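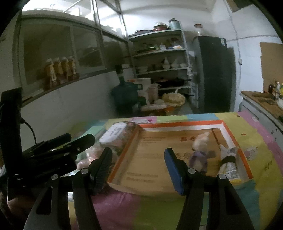 The box on the kitchen table, with the plush toy in its purple outfit.

My aunt packed a box the way other people write a letter, starting with whatever was on her mind and then going back to squeeze in all the things she had forgotten, until the margins were full. So when she asked me to come over and help her send one up to Skusow, I told my boss I would be gone until supper, and I took a sweater too, in case it ran past supper.

It was for my cousin, who had moved there in November to work at the Flendar mill and who said on the phone every week that she was eating fine. "Nobody who eats fine says so every week," my aunt told me, and went to see what was in the refrigerator.

The toy went in early. It had slept on my cousin's pillow until she was much too old for it, and I said, as kindly as I could, that a grown woman sharing a room with 2 other grown women might not want it sitting out on the shelf. My aunt said it could live in a drawer, then. It only had to be in the building. Next to it she laid a roll of paper with a black band around it, and when I asked what that was she said it was none of my business, so I suppose it was advice.

Then came the food, and with the food came the arguing. She wanted the flatbreads to go. I said they would be four days on the road if Angelovski's van was on time, and when had it ever been on time? She wanted a bottle from the row under the cabinet, and I said leaks, and she said towels, and I said weight. The van charged extra over a certain number of pounds and we had paid extra at New Year's, 97 in the local money, which she still brought up whenever anybody mentioned vans (or New Year's, or money). 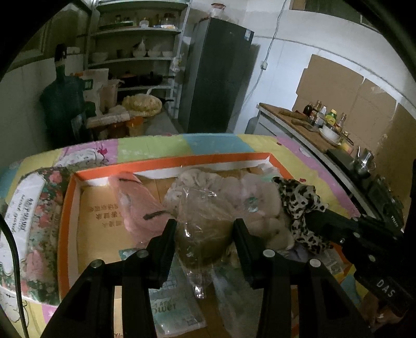

"You have to leave her some room," I said. "She has one shelf over there."

"She has a bed," said my aunt. "Things go under a bed."

She was 63 that spring and had never once mailed a box that closed without somebody leaning on it. I had been that somebody since I was tall enough to reach, and I could feel my elbows getting ready. While she hunted for the tape she told me all over again about the winter she had spent in Drusura as a girl, when her own mother sent her a parcel with nothing in it but warm socks and onions, and how she had cried over the onions before she ever cut one.

I took my sweater off the back of the chair then, folded it small, and asked her whether it got cold in Skusow at night. She looked at me for a good long moment and said that it did, and she held the box steady while I made a place for it.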